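Folding and bedroom tidying: come join us for the spring round

Do you have opinions about the right way to fold a sweater? Do you secretly enjoy clearing a bed that has a whole week of laundry heaped on it? Then we would love to hear from you!

Juvgate is a small home-organizing studio, and we are putting together our first printed handbook on everyday laundry. We want it to show how people really deal with clothes at home – the pile on the bedspread, the shirt that gets folded twice, the knitwear that never sits flat. For that we need people who are happy to come in, fold, sort and talk to us while they do it.

You would spend one session of two hours in our bedroom set on the second floor of the Veston building. A mixed pile goes on the bed: heavy knits, thin cottons, printed cloths, things that slip and things that crumple the moment you let go. You sort it and fold it however you like, then you try one or two of our methods and tell us which ones annoyed you. We really do want to know! Last round's complaints about our sleeve fold were so good (and so detailed) that we threw the whole page out and started over.

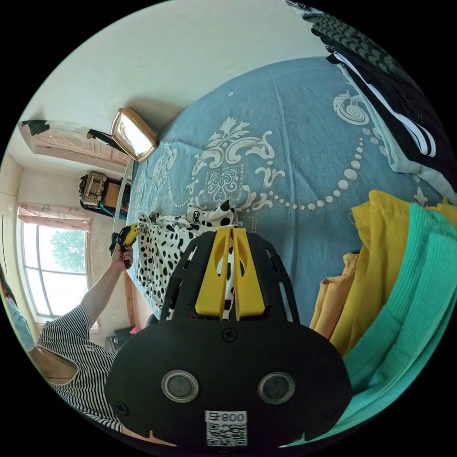 Soft, ribbed knits get the most argument. Some people roll them, some fold in thirds, and one very persuasive retired tailor hangs hers over a chair and walks away. If you have a method that came from your grandmother or a summer job in a clothing store, bring it along.

Who we're looking for: anyone 18 or over who can stand and lean over a bed for short stretches, with breaks whenever you want them. Neat folders, messy folders, left-handers, people who share a closet with three kids. No experience is needed. You don't have to bring any clothes of your own.

What you get: $30 for the session, coffee and something baked, and a copy of the handbook when it comes out in May.

We've already had more than 119 people through the door in earlier rounds, and plenty of them asked to come back – returning folders are very welcome.

To sign up, write to Selorm Frimpong at the Juvgate front desk by Sun 25 February. Tell us which mornings or evenings suit you, and what you do with fitted sheets.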